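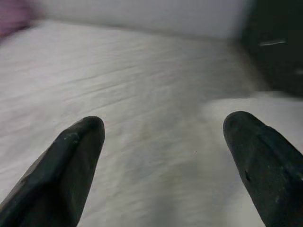
Kelemen > Newsletter > Incidents and Faults

February 8, 2026
By the Carnen test desk

The two-arm bed-making cell at Clinness is back on reduced speed after a cable fault. The right wrist lost gripper feedback during a pillow placement and the controller went into a protective stop. The left arm kept moving for 700 ms before it stopped as well. Both should halt together.

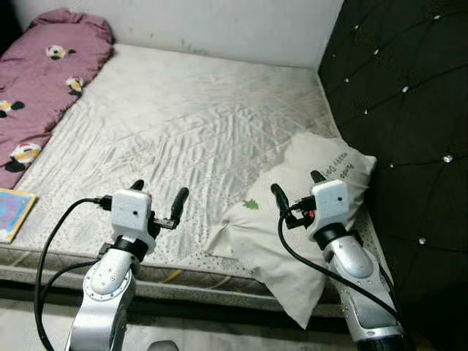 The log puts the fault at cycle 2,185. The gripper cable runs outside the arm, and repeated wrist rotation had loosened the connector at the housing. Contact dropped out only at the far end of the reach – the bench check in September did not cover that position.

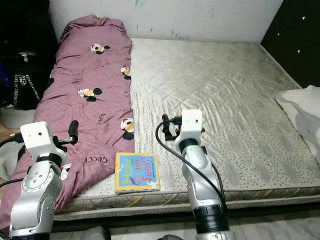

The delayed stop is a separate matter. The two controllers shared a software stop message, with no hardwired link between them. A link has been fitted, and the cables now have strain relief. Speed stays limited until the cell completes 600 cycles without a dropout. Sites with the same Jarnirik wrist should check connector seating.

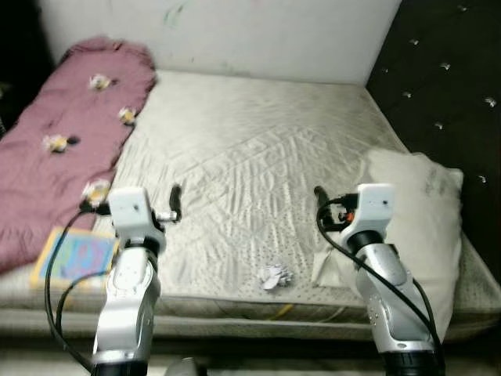
Both arms at the mattress, gripper cables routed outside the housings.

Related items
Protective stop or emergency stop: which to log
Cable wear on two-arm cells, part 2
Clinness cell: test schedule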